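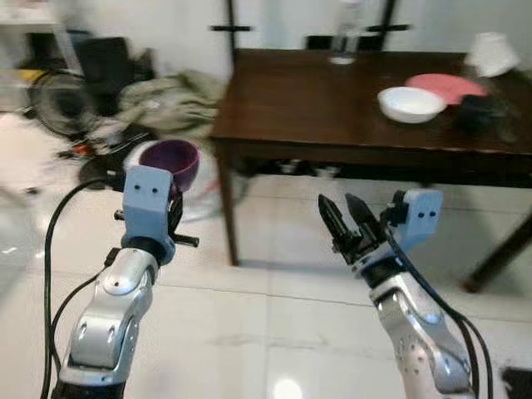
Wanda Pennington would like it known that she does not believe in systems. She has been paid to clear up other people's houses for long enough to have seen most of them, and she says the dining table is where they all come to grief.

"People ring me about the loft," she says. "I go and look at the table. If you can't eat at it, the loft can wait."

I had come with doubts of my own. Home organising seems to me a trade that sells common sense by the hour, and I told her so before I had my coat off. She didn't argue. She charges 35 pounds an hour and thinks most clients could save it.

"They know what to do. They've watched the programmes and bought the tubs. One lady in Walo Road had 31 plastic tubs with labels on, and she couldn't tell me what was in any of them. The labels said things like Misc."

So what does she do for the money? Mostly, by her account, she asks about bowls. A purple bowl, a white bowl, a pink plate: where do they live, and why are they on the table? The usual answer is that they are waiting to go somewhere. Pennington has no patience with waiting.

"A bowl gets put down and then a plate gets pushed half under it, and after that it's a pile. Once it's a pile you stop seeing it. I don't care if the bowls match. I care whether you've got a shelf you can reach without moving three other things."

I asked whether this wasn't just washing up with a business card. She thought about it.

"Some days, yes. I did a full sink for a man last January and he thanked me as if I'd mended the roof. I told him to buy fewer mugs."

She is firm about what may stay on a dining table between meals. A small lamp is allowed, provided somebody switches it on. Bottles are not, whether or not there is anything left in them. Neither are small black pots of the sort that collect dead batteries and the key to a bike you sold. Dark wood with a shine on it she calls a hard taskmaster, as every crumb shows, but she'd still take it over a tablecloth.

"A cloth hides things for a week. Then you've got a dirty cloth as well."

On storage she is harder to pin down. She dislikes baskets, which I had expected her to defend, and she is lukewarm about open metal racks against a wall. I said that racks at least keep things off the floor.

"For a month they do. Then they're full, and the floor's full, and you've got less room to walk. I'm not saying never. I'm saying empty the corner first and see if you still want one."

It was here that we properly disagreed. My own corner is not empty and I have managed to live beside it. Pennington's view is that a cluttered side of the room creeps over to the clear side. Mine is that it can sit there quite peacefully for years. Neither of us had any evidence. She did offer Trinity Blackwood, a former client, who spent 198 pounds on a Plendus shelving set before calling her in.

Blackwood, when I rang, was more measured than I think Pennington would have liked. "The shelves were fine," she said. "I've still got them. What Wanda did was make me decide about the plates. We had far too many for two people. It took a morning and I was in a bad mood for all of it."

Has it lasted? "The table has, mostly. There's usually a bowl on it. Don't tell her."

I did tell her. Pennington shrugged and said one bowl was all right if it had fruit in it.

I asked what she would change about her own home, and she named the dining chairs – too heavy, always left poking out, and a nuisance to sweep behind. She has meant to replace them for years. She has also, she admitted after some pressing, got a drawer in the hall that she doesn't open when people are round.

I asked what was in it.

"Batteries," she said. "And I think a bike key."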